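로킴홀름 일지 > 작업 일기 > 양팔 > 그리퍼와 제어기

2021년 5월 24일

새벽에 눈이 떠졌다. 알람보다 먼저 깬 건 밤새 돌려 둔 배치 때문이다. 이불 속에서 노트북을 끌어당겨 열었더니 700회가 끝까지 다 돌아 있었다. 중간에 죽지도 않고! 지난주에는 항상 어딘가에서 접촉 계산이 터져서 아침마다 빨간 로그부터 읽었는데, 오늘은 초록 글씨뿐이었다. 세수도 안 하고 결과 파일을 열었다가 커피 물 올려놓은 걸 잊어버렸고, 주전자가 한참 삑삑거린 다음에야 부엌으로 뛰어갔다.

지금 비교하는 건 크게 보면 손끝 두 종류와 제어기 두 종류다. 손끝은 원래 쓰던 좁은 것, 그리고 크누트가 새로 모델링한 넓고 끝이 살짝 오목한 것. 제어기는 위치 제어를 그대로 밀어붙이는 옛날 것과 오다(Oda). 오다는 레나가 겨울 내내 붙들고 있던 임피던스 제어기인데, 처음 이름을 들었을 때 약자인 줄 알고 뭘 줄인 거냐고 물었더니 그냥 짧아서 골랐단다. 나는 그게 마음에 든다. 로그에서 찾기도 쉽고.

배치 결과부터 적어 둔다. 좁은 손끝에 위치 제어를 붙인 조합은 예상대로 제일 나빴다. 못 잡는 건 아니다. 잡기는 잘 잡는다. 문제는 내려놓을 때다. 손가락이 벌어지는 순간 한쪽이 먼저 떨어지고, 그러면 원통이 아직 붙어 있는 손가락 쪽으로 끌려가다가 넘어진다. 로그만 보면 놓기 성공으로 찍히는데 자세 오차를 보면 누워 있다. 이걸 지난달까지 성공으로 세고 있었다는 게 좀 창피하다. 헤드비카가 판정 기준에 기울기를 넣자고 했을 때 귀찮아했던 사람이 나다. 미안해요, 헤드비카. 오늘 점심때 말로도 했다.

좁은 손끝에 오다를 붙이면 완전히 다른 물건이 된다. 같은 팔, 같은 궤적인데 손목이 살짝 양보를 한다. 영상을 느리게 돌려 보면 손가락이 물체에 닿을 때 팔 전체가 숨을 한 번 들이쉬는 것처럼 물러났다가 다시 들어간다. 아침에 이 장면만 여러 번 돌려 봤다. 레나한테 메시지로 "이거 너무 예쁘다"고 보냈더니 "감쇠 올렸어"라고만 답이 왔다. 멋진 사람이다.

넓은 손끝은 의외였다. 나는 당연히 넓은 쪽이 이길 줄 알았다. 접촉면이 넓고, 오목하니까 원통을 알아서 가운데로 모아 줄 거고, 그러면 위치 오차에 둔감해질 거라고 회의 때 큰소리까지 쳤다. 물체를 하나만 놓으면 내 말이 맞다. 그런데 물체가 옆에 하나 더 있으면 이야기가 달라진다. 벌린 손가락의 바깥쪽이 옆 물체를 건드린다. 살짝 스치기만 해도 다음 차례에 잡을 물체의 위치가 바뀌어 있고, 그 오차가 뒤로 갈수록 쌓인다. 마지막 물체쯤 가면 손가락이 엉뚱한 데를 짚는다. 크누트는 영상을 보더니 바깥면을 깎겠다고 했다. 얼마나 깎을 거냐고 물었더니 이미 깎고 있었다.

그래서 오늘 오전은 최대 벌림 폭을 가지고 씨름했다. 기본값은 46 mm인데, 이걸 줄이면 옆 물체는 덜 건드리지만 접근할 때 여유가 없어서 물체 윗면을 찍어 누르는 경우가 생긴다. 넓히면 반대다. 처음에는 고정값으로 한참 훑었다. 그러다 니콜라가 지나가면서, 왜 내려갈 때 계속 같은 폭이냐고 물었다. 그러게. 위에서는 넓게, 내려가면서 좁게 하면 되잖아. 이렇게 간단한 걸! 바로 궤적 생성 코드에 높이별 폭을 넣었다. 코드는 몇 줄 안 되는데 단위를 하나 틀려서(미터와 밀리미터, 또!) 손가락이 아예 안 벌어지는 바람에 원통 위를 주먹으로 두드리는 영상이 나왔다. 사무실에서 다 같이 보고 웃었다. 그 영상은 지우지 않고 따로 저장해 뒀다.

고친 다음에 짧게 돌려 보니 넓은 손끝도 꽤 살아났다. 좁은 쪽만큼은 아니다. 그래도 크누트가 깎은 버전이 나오면 다시 붙여 볼 만하다.

점심은 멜리나가 가져온 시금치 파이. 플렉컴(Flekcombe) 쪽과 통화가 길어져서 멜리나는 정작 자기 파이를 제일 늦게 먹었다. 플렉컴에서는 실제 장비를 11월에 받고 싶다고 한다. 아직 멀었다 싶으면서도 달력을 보면 그렇게 멀지 않다. 그쪽에서 제일 궁금해하는 건 양팔이 서로 부딪치지 않느냐는 것이고, 두 번째는 투명한 물건도 되느냐는 것. 둘 다 우리가 지금 하고 있는 거라고 멜리나가 자신 있게 대답했다는데, 듣는 순간 파이가 목에 조금 걸렸다. 하고 있는 거랑 되는 거는 다르니까. 그래도 기분은 좋다. 물어봐 주는 사람이 있다는 게.

투명한 것 이야기를 좀 적어야겠다. 시뮬레이터에서 자세를 그대로 읽어 오면 투명하든 말든 아무 상관이 없다. 정답을 들고 시험을 보는 거니까. 카메라 입력으로 바꾸는 순간부터 재미있어진다. 반투명 원통은 뒤의 색이 비쳐서 윤곽이 흐려지고, 바닥이 어두우면 그나마 낫고, 바닥이 물체와 비슷한 밝기면 추정값이 춤을 춘다. 어제까지는 카메라를 위에서 수직으로 내려다보게 두었다. 윗면 원은 아주 깨끗하게 잡히지만 팔이 일하러 들어오면 자기 손목으로 다 가려 버린다. 정작 필요한 순간에 아무것도 안 보인다. 비스듬히 놓으면 가림은 줄고, 대신 앞에 선 원통이 뒤의 것을 일부 가린다. 헤드비카는 두 시점을 섞자고 하고, 나는 한 시점으로 어디까지 되는지 먼저 보고 싶다. 아마 헤드비카가 맞을 거다. 그래도 하루만 더 해 보고 싶다고 했고, 하루를 얻었다.

오후에는 드디어 양팔. 그릴라룸(Grillarum) 장면에서 제일 좋아하는 시간이다. 왼팔과 오른팔에 각각 자기 몫을 주고, 둘 다 같은 작업 구역 위로 들어가게 한다. 지난주 방식은 한 팔이 나올 때까지 다른 팔이 밖에서 기다리는 것이었다. 안전하지만 답답하다. 줄 서서 자판기 쓰는 사람들 같다. 오늘은 기다리는 구역을 손목 주변의 작은 부피로 줄이고, 그 부피끼리 겹치지 않는 한 동시에 내려가게 했다. 레나가 옆에 의자를 끌고 와서 같이 봤다.

첫 시도에서는 두 팔이 서로 양보하느라 둘 다 멈췄다. 복도에서 마주친 두 사람이 같은 쪽으로 비키는 그 상황 그대로다. 왼팔에 우선권을 줬더니 이번에는 오른팔이 너무 소심해져서 위에서 떨기만 했다. 진동 같은 것이 보여서 처음에는 오다 이득값을 의심했는데, 레나가 목표점 로그를 열더니 목표 자체가 매 주기마다 왔다 갔다 하고 있는 걸 찾아냈다. 제어기는 죄가 없었다. 시키는 대로 성실하게 떨고 있었을 뿐. 목표를 바꿀 때 최소 유지 시간을 두었더니 싹 사라졌다. 둘이서 소리를 질렀다. 니콜라가 헤드폰을 벗고 무슨 일이냐고 했다.

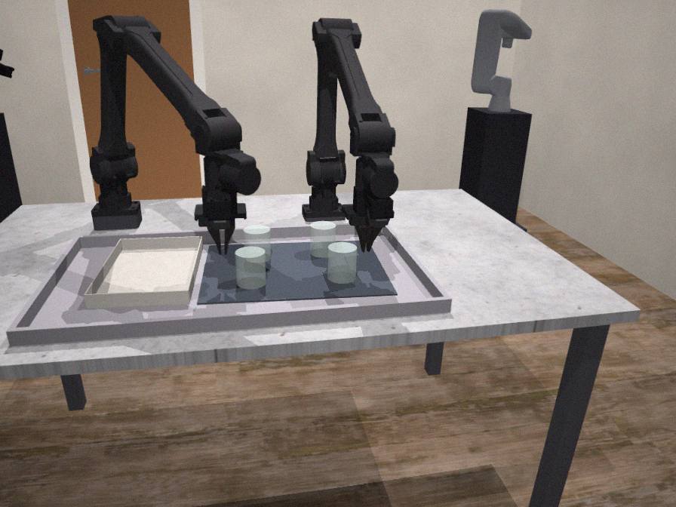
그다음부터는 멈출 수가 없었다. 우선권을 번갈아 주는 것도 해 보고, 가까운 물체를 가진 팔이 먼저 가는 것도 해 봤다. 가까운 쪽 먼저가 훨씬 자연스럽다. 보고 있으면 두 팔이 이야기를 나누는 것 같다. 다만 한 팔이 계속 가까운 물체를 차지하면 다른 팔은 할 일이 없어지는 경우가 있어서, 물체 배분을 처음에 고정할지 중간에 다시 나눌지 정해야 한다. 중간에 다시 나누면 아까 그 목표점 흔들림이 다른 얼굴로 돌아올 것 같다. 내일 레나와 칠판 앞에서 이야기하기로.

손끝 비교를 양팔에서 다시 한 것도 적는다. 좁은 손끝이 여기서는 확실히 낫다. 단지 옆 물체를 덜 건드려서가 아니고, 팔끼리의 여유가 생긴다. 넓은 손끝을 양쪽에 달면 양보 부피도 같이 커져서 동시에 내려갈 수 있는 기회 자체가 줄어든다. 이건 한 팔 실험만 해서는 절대 몰랐을 것이다. 크누트에게 말했더니 잠깐 시무룩하다가, 그럼 한쪽은 좁은 것 한쪽은 넓은 것으로 달면 어떠냐고 했다. 왜 그 생각을 못 했지? 큰 물체는 넓은 쪽, 빽빽한 데는 좁은 쪽. 당장 해 보고 싶었지만 설정 파일이 양쪽 손을 같은 것으로 가정하고 있어서 여기저기 고쳐야 한다. 저녁에 손대기 시작했다가 테스트가 우수수 깨지길래 되돌려 놓고 가지만 하나 따 두었다.

마찰 계수도 메모. 지금 값은 고무 비슷한 걸 상상하고 넣은 것인데 너무 친절하다. 낮추면 위치 제어 쪽은 금방 미끄러뜨리고, 오다는 좀 더 버틴다. 버티는 이유가 제어기 덕인지 쥐는 힘 제한이 서로 달라서인지 아직 구분이 안 된다. 힘 제한을 같게 맞춘 다음에 다시 돌려야 공정하다. 위치 제어 편도 좀 들어 주자면, 설정이 단순하고 빠르다. 빈 공간을 이동할 때는 이쪽이 더 깔끔하다. 이동은 위치 제어로 하고 닿기 직전에 오다로 넘기는 방법도 있는데, 넘기는 순간 툭 튀는 게 아직 남아 있다. 레나는 초기 목표를 현재 자세로 잡으면 된다고 하고, 나는 그렇게 한 줄 알았는데 한 주기 전 값을 읽고 있었다.

퇴근하려고 보니 모니터 앞에 앉은 지 8시간이 넘었고 어깨가 돌덩이다. 집에 오는 길에 항구 쪽으로 조금 돌아서 걸었다. 크레인이 컨테이너를 내리고 있길래 한참 서서 구경했다. 내려놓기 직전에 한 번 멈추고 천천히 내리는 게 오다랑 똑같아서 혼자 웃었다. 직업병이다.

저녁은 남은 파이 2조각에 토마토. 먹으면서 오늘 밤 배치를 걸었다. 좁은 손끝, 힘 제한 동일, 비스듬한 카메라 하나, 가까운 쪽 우선. 난수 시드는 어제와 같게 했다. 처음에 마찰값을 안 바꾸고 시작해서 껐다가 다시 걸었다.

내일 할 일: 한 주기 전 값 고치기. 크누트의 깎은 손끝 받아서 높이별 폭이랑 같이 돌리기. 헤드비카에게 기울기 판정 임계값 물어보기. 멜리나에게 파이 접시 돌려주기. 그리고 주먹으로 두드리는 영상, 니콜라가 보내 달라고 했다.

지금 진행률을 또 봤다. 아직 오류 없음. 자기 전에 한 번만 더 보고 노트북은 부엌에 두고 자야겠다.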